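Where can I watch The Clisbridge Tapes in the UK? (and is the long cut anywhere??)

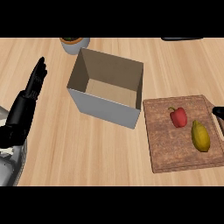 Robot hand over a wooden tabletop, computer render

tapehead_mo
2022-10-28
Right, been at this all evening. Trying to find The Clisbridge Tapes, the documentary about the pirate telly station, NOT the drama with nearly the same name. It was on Norkgate until the summer and now the page just says unavailable in your region. I am in the region. I've been in the region my whole life.

Checked the usual search sites, two say rent, both links dead. Anyone seen it anywhere? Happy to pay. Would prefer the long cut but at this point will take whatever.

gullwing80
Norkgate lost it when the Esteves deal ran out. Everything from Esteves went the same night, the football one, the lighthouse one, all gone. Should be on Gornon now. Search by director not title, their title search is useless.

tapehead_mo
Just tried. Gornon has the trailer and a "remind me" button. No film.

gullwing80
Odd. I watched it on there last month. Are you on the basic plan? Think docs are extra.

pollyanne_r
Docs are not extra on Gornon, I have basic and get all of them. It's not on mine either, only the trailer. Suspect you watched the drama gullwing, people mix them up constantly

gullwing80
I did not watch the drama. It had the bloke with the van full of aerials, talking to camera in a lay-by. That's the documentary.

pollyanne_r
There's a bloke with a van in the drama as well though

gullwing80
Not the same van.

hieu.phi
Hi all, Hiếu Phí here, I run the film night in Norwich and we showed this in the spring so had to go through the whole rights thing. As I understood it then: Esteves have the UK streaming rights back and were meant to be placing it with Gornon from December. So the remind me button is probably genuine. It may have gone up early by mistake and been pulled, that would square with what gullwing saw.

The disc still exists. Small run, 1000 copies, short cut on disc one and long cut on disc two. We paid 9 quid for ours second hand.

tapehead_mo
Thank you!! Finally. Didn't know there was a disc at all. Is the long cut worth it or is it just more of the same

hieu.phi
Depends how much you like transmitters. Most of what they put back is the trial, and a long bit with the sister which I thought was the best thing in it. Our lot were split, a few got restless.

mrs_ferric
Restless is putting it kindly, I was AT that screening and I nodded off in the trial. The short one is a tight 80 minutes and says everything. Long version is for people who were there at the time

pollyanne_r
Disagree completely. Short cut makes no sense after the raid, you've no idea why the brothers stop speaking. They cut the one scene that explains it. Would never show anyone the short one first.

mrs_ferric
You can work it out from the phone call

pollyanne_r
You can if you've already seen the long one..

dunstable_dave
Why not just get it off one of the free sites, there's loads

tapehead_mo
Tried one, it wanted my card number to "verify my age". No ta. Also think the people who made it should get something.

dunstable_dave
Fair enough. Only saying

gullwing80
Mods usually delete links to those anyway so don't bother posting any.

kestrel_lane
Late addition – check your library. Ours had the disc in the local history bit, not with the films, filed under broadcasting. Reserved it online and had it in a couple of days. Free. No idea if every council does it but the catalogue search takes two secs.

Also warning re second hand copies, one seller has it up for 300 pounds as "rare banned edition". It was never banned. Don't give him the satisfaction.

tapehead_mo
Ha, saw that one. Same bloke has the drama listed as the documentary, so careful all.

Library says they have one copy, out on loan, me next in the queue. Have pressed remind me on Gornon too in case. Will prbably start with the short cut, sorry polly

pollyanne_r
Your funeral. Watch disc two straight after then, the same night if you can.

mrs_ferric
With coffee

hieu.phi
If the library copy has lost its booklet give me a shout, I can scan ours. There's a map of the relay sites in it and teh film never really explains where anything is.

tapehead_mo
Will do, cheers. Does disc two have subtitles btw? Watching with my dad and he's lost without them

hieu.phi
Short cut yes. Long cut only on the interviews, from memory. Will look when I'm home.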